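Memside Viewers' Forum > Television Drama > Scheduling and Broadcast
Topic: Proposed change to the Indham repeat slot and the shortened edits
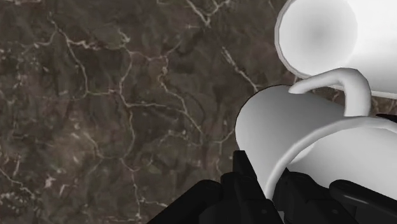
White mugs against dark brown marble

hallmark_row
Members will have seen the notice from the network regarding Indham. Beginning in September, the weekday repeat will move from 7:30 p.m. to 11:00 p.m., and the repeat will be an edited version with 17 minutes of material per episode instead of the full running time. The Monday first broadcast is not affected.

I am opening this thread so that comments may be gathered in one place before the forum submits its response to the Viewer Relations office. Please state whether you watch the first broadcast, the repeat, or both. Please also keep remarks about storylines to episodes that have already aired in the repeat slot, as a number of members follow the program only there.

My own position is that the later hour is acceptable and the shortened edit is not. The performances in Indham depend on scenes being allowed to run. The hospital corridor episode in the last season is the clearest case I can offer. The mother has no lines for most of it, and an editor working to a fixed length would remove exactly those passages.

orchard_gate
Repeat viewer. I object to both changes.

The 7:30 p.m. slot is the one hour at which three generations of my household sit down together. At 11:00 p.m. my parents are asleep and my children should be. The network describes the new hour as "better suited to the audience for serial drama." I would like to know on what basis that audience was measured.

secondrow_left
I watch both and would ask members to consider the other side of the matter. The 7:30 p.m. slot is to be given to Bruratholm, which has never had a fair hour. It was placed opposite live soccer in its first season and moved twice in its second. Those of us who have followed it through all of this would be glad to see it given a proper place in the schedule. A repeat is, by definition, a second opportunity to see a program. Bruratholm has not yet had its first.

hallmark_row
The point regarding Bruratholm is noted and will be recorded in the response. I would only observe that the two questions are separate. A program may be moved without being cut.

tallowfield
First broadcast only. I have no strong view on the hour.

On the edit, I would ask for some care with the facts. The notice says "a version of 17 minutes," and the post that opened this thread repeats that figure. The standard episode without commercials runs 22 minutes. The reduction is therefore five minutes. Some of that will be the recap and the closing preview, neither of which I would miss. It is possible that very little of the drama itself will be lost.

orchard_gate
The recap and preview together take less than two minutes. I timed several episodes last night. The remainder has to come from somewhere.

tallowfield
I accept that correction on the recap. I maintain that three minutes is a modest cut and that the word "butchered," which has been used elsewhere on this forum, is not justified before anyone has seen the result.

quietpremiere
I should like to add something regarding precedent. Members who joined recently may not recall that the same was done with Hidayat four years ago. The repeat was cut, the cut version was then the one supplied to the streaming service, and the full episodes have not been available anywhere since. The wedding sequence, which many of us consider the finest work that cast ever did, survives in the shortened version as two scenes and a song played over the credits.

My concern is less with the repeat than with what becomes of the full version afterward. I would ask that the forum's response put this question directly and request a written answer.

secondrow_left
In fairness, the wedding sequence of Hidayat was shortened for music rights. The producers said as much at the time. It is not the same situation.

quietpremiere
Music rights account for the songs. They do not account for the removal of the conversation between the two brothers, which had no music in it whatever.

secondrow_left
I had forgotten the brothers. I withdraw the remark as it applies to that scene.

lantern_and_key
Repeat viewer, new member. I work evenings and the 11:00 p.m. slot would suit me far better than the present one. I have been recording the program and watching it on weekends, by which time I have usually read what happens. I do not wish to offend anyone who is losing the earlier hour, but there are surely others in my position.

I agree with the majority regarding the edit.

orchard_gate
No offense is taken. It is useful to have this on record. Might the response propose that the full episode be shown at 11:00 p.m. and a full repeat be placed in the weekend schedule at an earlier hour? Families would then have a reasonable alternative.

hallmark_row
That is a constructive suggestion and I will include it. Saturday afternoons are presently occupied by a cooking competition in its third run.

tallowfield
The cooking competition has its own section on this forum and its followers may see the matter differently.

hallmark_row
Understood. The response will refer to "a suitable weekend hour" and will not name any program for removal.

Members are asked to note the position on the open petition. At noon today it carried 193 signatures. The petition concerning Hidayat closed at 1474, and even that number did not produce a change in policy, although it did produce a reply. I would encourage members to sign, and also to write individually. Individual letters are logged separately by Viewer Relations.

quietpremiere
Does the petition text mention availability of the full episodes on streaming? I could not find it, and I would prefer to sign once it has been added.

hallmark_row
It does not. The text cannot be altered once signatures have been collected. The question will appear in the forum's written response as the second item, following the length of the edit.

quietpremiere
Then I will sign the petition as it stands and rely upon the response for the remainder.

secondrow_left
I will not be signing. The petition asks for the 7:30 p.m. slot to be kept as it is, and I cannot support that without acting against Bruratholm. If a second petition is prepared dealing with the edit alone, I would sign it at once. I suspect lantern_and_key would as well.

lantern_and_key
Yes, I would.

tallowfield
I could also support a petition limited to the edit, provided that the wording is measured and gives the reduction correctly as five minutes.

hallmark_row
There is evidently sufficient support for a separate text. I propose the following wording:

"We, the undersigned viewers of Indham, request that repeat broadcasts of the program be shown at full length, at whatever hour they are scheduled, and that the full version of each episode be retained for any later release."

Members have 72 hours in which to suggest amendments. The existing petition will remain open for those who wish to comment on the hour.

orchard_gate
I would replace "at whatever hour they are scheduled" with "regardless of any change in schedule." The present wording reads as though we have no objection to the move.

secondrow_left
I prefer the original. Some of us have no objection to the move.

quietpremiere
Could the phrase simply be taken out? "That repeat broadcasts of the program be shown at full length" is complete without it.

orchard_gate
Agreed.

secondrow_left
Agreed.

tallowfield
Agreed. I would also insert "and made available" after "retained." An episode may be retained in a vault.

hallmark_row
Both amendments are adopted. The revised text has been placed at the head of the Scheduling and Broadcast section and further comments should be made there. This thread will stay open for members who have yet to state which broadcast they watch.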